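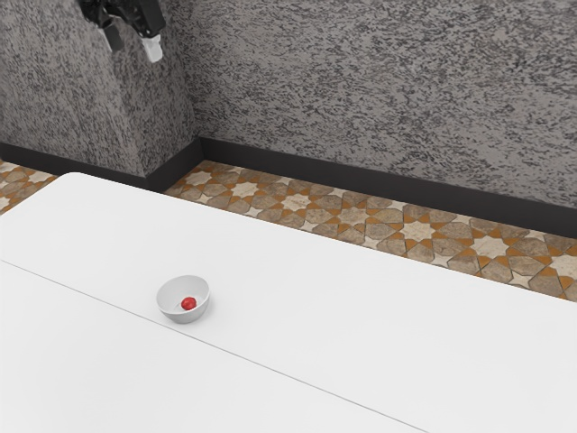
What happens to the people on a packing line when a robot takes over the picking?

Most of them stay, in our experience of one fruit packer over one long winter, but their days get rearranged in ways that neither they nor their managers had quite pictured.

I went up to Tenby in March, when the hills behind the packing house were still brown and the coffee in the break room was the best thing going. The Walton plant puts up fruit cups and small gift trays, and it employs 72 people across two shifts, plenty of whom have cousins or in-laws working a few yards away. For years the job everybody started on was placing: one piece of fruit, one bowl, slide it along, reach for the next. Tarcísio Meireles did it for four years before he moved up to line lead, and he still rubs his right wrist when he talks about it (I don't think he knows he does).

"You could do it half asleep," he told me, "and some mornings I did. But I knew everybody's business by lunch. That was the good part."

The placing is now handled by 11 robot arms, each with a two-finger gripper, and before any arm is given a new task on the floor, it practices in simulation. This is Aqeel Siddiqui's corner of the building, a warm little office over the loading dock with two monitors and a very old armchair. He builds the practice rooms himself: a plain white table, a bowl, something small and red to pick up or put down. The gray walls and the star-patterned floor have nothing to do with Tenby, and he is a bit proud of that floor. He changes the backgrounds often so that the arm learns to pay attention to the fruit and the bowl, whatever happens to be behind them.

What surprised me was how much of his material comes from the line. Early on, the arms bruised cherries, and Aqeel spent a week fiddling with grip settings before he thought to walk downstairs and ask. Three women from the early shift stood him at a table and showed him how they let the fruit roll off the fingers at the last moment, low down, just inside the rim. He went back up and rewrote the task. Now there's a standing hour at two in the afternoon when anyone from the floor can come sit in the armchair, watch the practice runs and tell him what looks wrong. They do come, and they are not shy!

The new jobs are a mixed bag. Some people tend the arms, clearing jams and swapping fingertips. Others have gone to inspection, which pays a little better and is a good deal lonelier, each person at a station under a bright lamp. The wrist complaints have eased. So has the talk, and I heard more about that than I did about pay. Vavach, the outfit that installed the arms, had set the stations well apart, and it took months of asking before two of them were pushed back together.

Tarcísio worries about the beginners. A nephew of his started at Hermans, the cannery down the road, where placing is still done by hand, and was useful by his second morning. At Walton a new hire sits through over 300 pages of training material before touching anything that moves. Tarcísio has been cutting it down in the evenings at his kitchen table, with a red pen and a pot of tea, and he was on the chapter about emergency stops when I last called.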